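Nustier: preguntas frecuentes sobre el planificador bimanual

¿Qué hace exactamente el módulo?
Recibe las poses estimadas por el nodo de percepción y genera trayectorias sincronizadas para los dos brazos. No controla la base.

¿Por qué una mano sujeta y la otra solo apoya?
El planificador asigna roles antes de cada tarea. La mano con agarre fija la referencia; la otra trabaja en modo de contacto, con límite de fuerza y sin cierre sobre el objeto. Los roles se pueden forzar en el fichero de tarea. 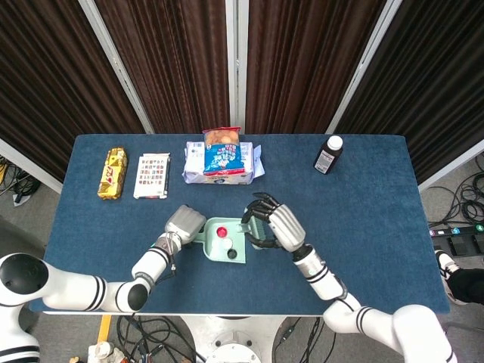

Percepción

¿Necesita modelos 3D de los objetos?
Solo del que se manipula. En la prueba con la bandeja verde menta, agarrada por el asa, los envases y la botella del fondo de la mesa se tratan como obstáculos genéricos a partir de la nube de puntos.

¿Cuántas poses candidatas evalúa?
Por defecto, unas 2.000 por mano. Tras el filtro de colisiones se conservan las 5 mejores.

Control

¿Qué significa el error 109?
Desfase entre los relojes de ambos brazos superior a 7 ms. Reinicie el servicio de sincronización y repita la calibración.

¿Es compatible con Citeck?
Sí, mediante el adaptador de Lorndale. La versión para Theodorakopoulos sigue en pruebas y no admite cambio de roles durante la ejecución.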